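Farnenia handheld gripper kit: notes after a month

Friday, July 23, 2021

I have been meaning to write up the Farnenia kit since the second week, and the list of people asking me by email has now grown past what I can answer one at a time. This is a long post. If you only want the buying advice, skip to the part on price.

Some background for new readers. I do paid recording work at home: tidying, sorting, folding, packing small things into boxes. The recordings are made with a two-finger gripper held in the hand, with a camera on it, and they end up as training material for people who build robot arms. I had been working with bare tools and my own spreadsheets. Farnenia sells the parts around the tool: a set of replacement finger pads, a calibration board, a charging dock, a carrying case, and a subscription to the upload and checking software, which is called Ruvovent. The gripper is not included and the kit is meant to fit several makes. I bought mine at full price and have no arrangement with the firm.

What arrives

One carton, well packed. The case is hard plastic with cut foam. The foam is cut for a tool slightly wider than mine, so there is a few millimetres of play at the handle end. I filled it with a strip of draught excluder. The calibration board is printed on aluminium composite and is properly flat; I checked it against a steel rule in both directions and could not get a sheet of paper under it. The dock is the weakest item. The cable leaves it at the front, where your hand goes, and the status light is bright enough to bother anyone sleeping in the same room. I put tape over it.

The printed guide is twelve pages and stops after installation. Everything else is in the online manual, which is thorough but has no search.

Setting up

Allow an evening. The software installed without trouble on my older laptop, and the account was active within the hour. Calibration took three attempts. The first failed because I had the board under a ceiling light and the glare wiped out one corner. The second failed for no stated reason. The third passed. The error message in the first two cases was the same: "Board not accepted". I would like to see that split into at least a glare warning and a distance warning.

Once calibrated, it held. I repeated the check each Monday and never needed to do it again from scratch. Swapping pads does mean a short recheck of the closing distance, a couple of minutes with the supplied gauge block.

The pads

The kit comes with three types: smooth, ribbed and soft. I used the smooth ones for a day and put them away. The ribbed pads are good on cardboard, tins and anything with a straight edge. The soft ones are the reason to buy the set. They give a little at the tip, so thin flat objects can be lifted off a table with a sideways pinch, and they mark nothing.

They wear. After 300 recordings the soft pair had a visible polish on the contact face and had begun to let go of glossy packaging. Turning them end for end brought the grip back, more or less, and I am still on that side now. Replacement pairs are sold singly, and the postage costs more than the pads, so order several.

Small accessories are the hardest category I do. Hair ties close up under pressure and then spring out as the fingers open. Bead bracelets have no stable shape, so you have to decide where to take hold before you go in, and a loop that looks free may be threaded through its neighbour. Watches are easy by the strap and poor by the case. Rings I take from above with the fingers nearly closed, moving slowly. On a soft surface such as bedding the difficulty goes up again: the fingers push the fabric down, the object sinks with it, and the pinch ends up higher than intended. My success rate on a bed is clearly lower than on a desk, and I have stopped trying to correct for it. The people receiving the data want both.

Ruvovent

The software does four things. It pulls the files off the tool, checks them for dropped frames, lets you trim and label them, and uploads what passes. The transfer is quick. The frame check is strict, and I think correctly so. Over the month I put 1,110 recordings through it and 417 came back with some kind of flag. Most were harmless: a label missing, a start that was too long, a hand resting on the table before the first movement. They can be cleared in a batch once you know what you are looking at. A smaller share were true failures and had to be done again.

Labelling is where the time goes. You choose from a fixed list of verbs and type the object freely, so after a week I had "hair tie", "hairtie" and "hair band" as three separate objects. There is a merge function two menus down. It works, but it cannot be undone, and I merged "clip" into "clasp" on a tired evening and spent the next one putting it right. Please add a confirmation step.

The trim tool moves in steps of half a second. That is too coarse for short pinches. Holding the shift key gives single frames, a fact I found in a forum post and have not found in the manual.

Uploads are queued overnight by default. My connection is slow in that direction and a full day of work took until mid-morning. The queue survives a restart, which I tested by accident.

Support

I wrote to support twice. The first question, on the calibration error, got a stock reply with a link to the page I had been reading. The second went to Yurani Cáceres, who asked for the log file, found that my gauge block setting was in the wrong unit, and sent back a corrected profile the same afternoon. She also confirmed that the cable position on the dock is being changed in the next batch, due in November. If that matters to you, wait.

How it compares

The only other set I have used for any length of time is the one from Limsakul. It is cheaper and has no software; you get pads, a board and a bag. The Limsakul pads are harder and last longer, but I could not pick up a flat hair clip with them at all. If you already have a way of checking and labelling files, it is a reasonable choice for box and kitchen work. For fine objects I would not go back.

Pidamdale hires out a full outfit by the week, and two readers have asked me about it. I have not tried it. Their terms put wear on the pads to the customer's account, so read those before you sign.

Price

The hardware is a single payment. The software is charged monthly after the first sixty days, in tiers by volume, and the lowest tier stops at 2,405 recordings a quarter. At my present pace I would go over that, and the next tier costs half as much again. There is no tier in between. I have asked whether unused recordings can be carried forward and the answer was no.

For someone doing this two or three days a week, the lowest tier is enough and the kit pays its way in saved checking time. For occasional work I would buy the soft pads and the board separately and do without the rest. Both are listed on the spares page, under the carrying straps.

Faults so far

One foam insert came unglued. One pad screw had a damaged head on arrival and was replaced free of charge. The dock failed to wake the laptop on four mornings, all of them after a system update, and has behaved since I turned off the sleep setting for that port. The case latch on the left is stiff and has taken some skin off my thumb.

What I have left to test

The ribbed pads on fabric, which I have avoided until now. The multi-user accounts, if I can persuade my sister to put in a few hours. I also want to repeat the mixed accessories set with the soft pads turned back to their first side, with the same objects in the same starting layout, to find out how much of the drop in grip is wear and how much is my own technique getting lazy. I will add the figures to this post when I have them, along with the gauge readings before and after. 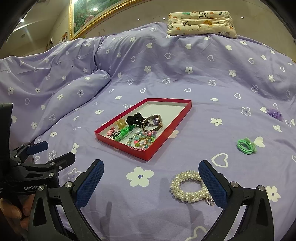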